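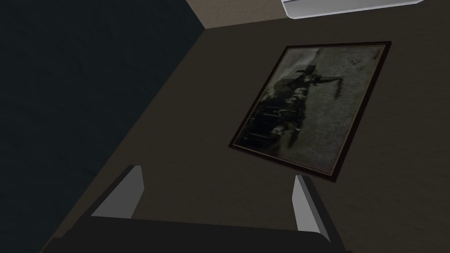 Zuveteck sells its home simulator to two groups of people: those who already own the company's arm, and those who are being talked into one. I belong to the first group, and I paid for the yearly license myself (421 dollars, plus tax) after the trial ran out. I have used it for nearly 20 weeks, mostly in the evenings, and I would not renew at that price.

The pitch goes like this. You get a set of furnished rooms, a simulated copy of the arm with its two-finger gripper, and a wrist view that is supposed to match the real one closely enough that whatever you train in the rooms will carry over. The sales page leans hard on the word "photoreal." I wish it didn't. The walls have a bit of mottling to them and the light falls off toward the corners in a believable way, and somebody went to the trouble of hanging a grainy black and white picture in a dark frame. Fine. But the fingers look like what they are, flat gray shapes with a shaded side. My real ones have scuffs and a strip of worn rubber, and my wrist view has noise in it the minute the lamp goes off.

Does that matter? For driving around and checking that the arm can reach a shelf, no. For training anything that works from the wrist view, it mattered to me a lot. I trained a simple pick routine over 793 attempts in the simulator and got a success rate I was pleased with. On the real arm, same mug, same height of table, it managed three out of 12. The manual says to turn on random lighting and textures, which I did on the second round, and that brought it up to seven. Better, but I could have got there with an afternoon of recording on the real thing.

Contact is the other weak spot. Soft objects are listed as "supported." A dish towel behaves like a sheet of cardboard until you pinch it, and then it shakes. Burgi Widmer, who runs the company's user forum, told me that towels are being worked on and should be in the October release. I have been told about a lot of October releases in my life.

Some things are good. Setup took less time than making dinner. The joint limits match my arm, and I checked every one of them with a protractor. When you bring the gripper too near a wall the program stops and says which link would hit, in plain words, and this alone has probably saved me a finger pad or two. Resetting a room is instant. Scripts written for the simulator run on the arm without changes, apart from the speed setting, which is in different units for no reason I can find. Save your work before you switch rooms, by the way. It doesn't ask.

The room editor is poor. You can move furniture and swap wall colors, but you can't bring in your own floor plan unless you buy the Bustosis add-on, and the sales page puts that in very small type. Damian Ammann has the add-on and let me try it on his machine. It imported my kitchen with the door on the wrong side. We flipped it by hand and the door came back.

Support answered two of my three questions. The third was about the wrist view: how wide is it compared with the real lens? I asked twice. If the company has measured this, I'd like to see the number, and if it hasn't, it should stop saying "matched" in the ads.

The Lanz simulator costs less, looks worse and has a far better editor. It doesn't include the Zuveteck arm, so you would have to build the model yourself. Tsung-han Chiang posted one last year and it mostly works, though the gripper closes a little too far.

Buy the monthly plan if you have a week of reach testing to do, then cancel. For training, I'd spend the money on a second lamp and do the recording at home.

Two and a half stars out of five.

Reviewed by Weronika Stępień, 27 Apr 2024

Contact the editors | Copyright 2024 Plela Reviews | Back to top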